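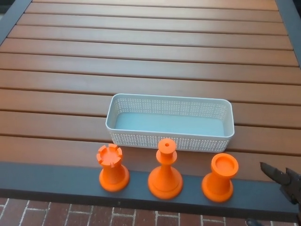

Grududberg wrote in to ask whether Plumance still needs you to teach it every object separately, and whether there's any point in buying it if all you have is a folding bench and one arm. No to the first, yes to the second! One arm and a bench is pretty much how I built the thing.

Plumance 8 — pick-and-place planning for a single arm

Plumance is the planning layer I sell through Troronness, my little software shop. You give it a camera view and a place where things should end up, and it works out what to pick, in what order, and how to close the fingers without knocking over the neighbors. It sits on top of whatever driver your arm already uses, so you don't have to rip anything out.

My favorite test is still chess-style pieces into a basket. A rook is a mean little object for a planner. It has a wide foot and a notched top, and if you grab too high you're holding on to battlements. Set a few pieces in a row and the order starts to matter too, as each pick changes how much room the fingers have for the next one. 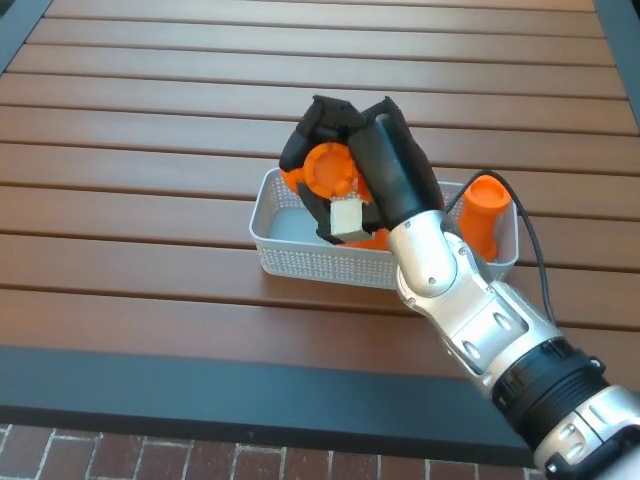

The part I spent most of the winter on is the release. Older versions treated the basket as a flat rectangle on the table, and I got tired of hearing pieces clip the rim on the way in. Version 8 plans with the walls, and it remembers what it has already put down, so the second piece gets its own spot (you can set the spacing yourself, or leave it alone, I mostly leave it alone).

What you get

The planner, with 156 grasp templates to start from. Spools, cups, blocks, pegs and plenty of odd shapes.

Pan, the viewer. It draws the planned path over your camera view before the arm moves, and you can drag a grasp to a better place with the mouse.

A slatted-surface filter. Dark gaps between boards used to show up as long skinny objects, and I once watched the planner try very hard to pick one up.

Sideways grasps. If a piece is held on its side, the planner can turn it before release or put it down as it is. That's one checkbox per object.

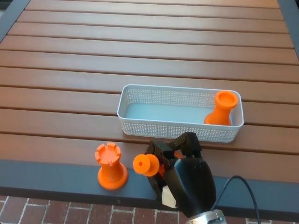

Price and license

A single-arm license is $953 and includes Pan. Extra arms are $89 each. You pay once, and updates to version 8 are free. If you bought version 7 after March, write to me and I'll move you over at no charge — just put your license number in the subject line.

It runs on Linux only for now. Windows users can open Pan to look at saved plans, but can't drive an arm from it yet.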